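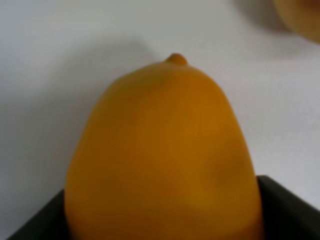 Lemon at the tray, from the wrist camera. Wakard arm, Proddale demo room.

CALL FOR PARTICIPANTS: open day helpers and first-time drivers

Quick one, need names fast. We're opening the Proddale demo room to the public on 21 May 2019 and are short on people. Two kinds of people, see below. No robot background needed for either. If you can pick up groceries you can pretty much do this.

What's going on that day

Visitors come in small groups and watch the Wakard arm sort everyday stuff on the white table. Fruit, boxes, things out of a kitchen cupboard. Then they get a turn driving. Bart Mulder runs the arm, Mehwish Abbasi does the talking. The wrist view goes up on the big screen so the folks in back can follow along. Last open day was in February and the line went down the hall, so this time we are doing slots.

1. Drivers (20 places, unpaid, lunch included)

You sit down, get a short intro, and drive the arm by hand controller. Pick something up, put it in the tray, do it again with something else. One session is 40 minutes. We record the arm and the camera on it, not your face. You'll also fill out a short form after, mostly about what felt awkward. Please be blunt on it.

Looking for:
- age 18 and up
- all right with sitting and looking at a screen for that long
- left handers very welcome, we had hardly any in February
- people who have NEVER driven one of these. Gamers ok
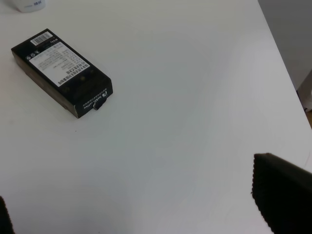 Boxes are harder than they look, by the way. Lemons too. Something lying at an angle means you have to turn the wrist before you go down, and most people forget and come in straight. Fine. Back off and try again. There's a stop button on the table and Bart has his own, so you can't really do anything terrible.

2. Floor helpers (2 people, paid)

Full day, setup through cleanup. Paid by the hour through Stinix, same rate as last time, ask Roos if you're new. You will:
- check names at the door and keep the slots moving
- put the items back on the table between turns
- keep kids behind the yellow tape (seriously)
- hand out the forms and collect them agian
- help carry tables at the end

Some lifting. Closed shoes, no loose sleeves or long scarves near the arm. Nele Van Acker does a safety walkthrough before doors open and you have to be there for it, no exceptions. Spanish or Dutch a plus but not required.

Where

Proddale, Wouters building, ground floor, room 1387. Use the side entrance, the front one is locked till noon. Step-free the whole way in. Parking is tight so take the bus if you can.

How to sign up

Email Roos Timmermans at the open day address. Put DRIVER or FLOOR in the subject line. Give your name, phone, and whether you want a morning or afternoon slot. Floor people, add two lines on any event work you've done, no resume needed. Drivers get a yes or no by email, first come first served. If your slot doesnt work anymore tell us, there's a wait list.

Food allergies go in the same email. Questions on the recording or what we keep: Lies Brouwer, same address, put her name in the subject.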